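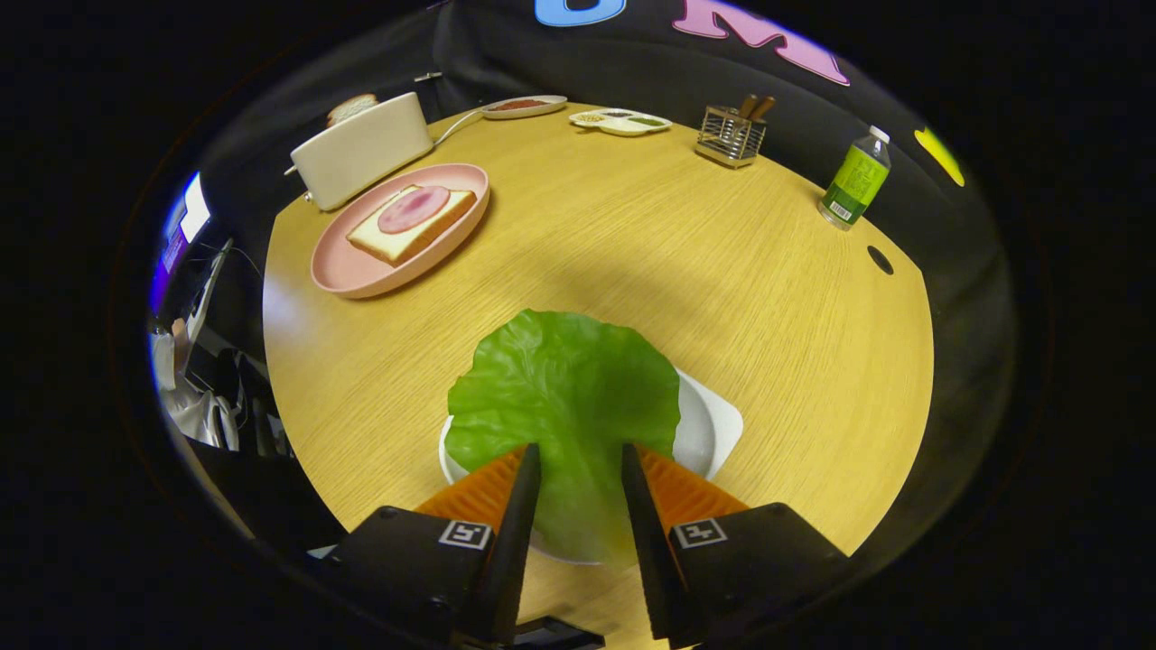

The Cabbage Cure

Bernadette Crenshaw did not believe in the cabbage cure, and she had driven 60 miles to say so.

"You wrap the leaf on the knee overnight," said her aunt Merike. "By morning the pain has gone into the leaf."

"Gone into the leaf."

"Dwayne Pennington paid 2,000 dollars for the course. He walks to the post office now."

"He walked to the post office before. He told me it's all he ever did." Bernadette turned the brochure over. It was printed by something called the Fedoruk Method, and it claimed 2,408 healed joints. She wondered who had gone around checking. She wondered if a man with two knees got to be two of them.

Merike poured the coffee. She was moving well, Bernadette had to admit, but then she had always moved well when there was company.

"And what do you do with the leaf afterward?"

"Bury it. Facing Brosov."

"The leaf doesn't have a face."

"The stem end, then. Don't be difficult."

Bernadette asked how much of the money was left. Her aunt looked out at the yard, where a strip along the fence had been dug over, a good long strip, longer than one winter of bad knees should need.

"Hollis Dvorak came in May," Merike said. "He carried my groceries. He stayed for soup. He asked about your uncle, and he wrote down what I said."

"Aunt Merike. How much?"

"Nobody else wrote it down," said Merike, and she pushed the sugar across the table.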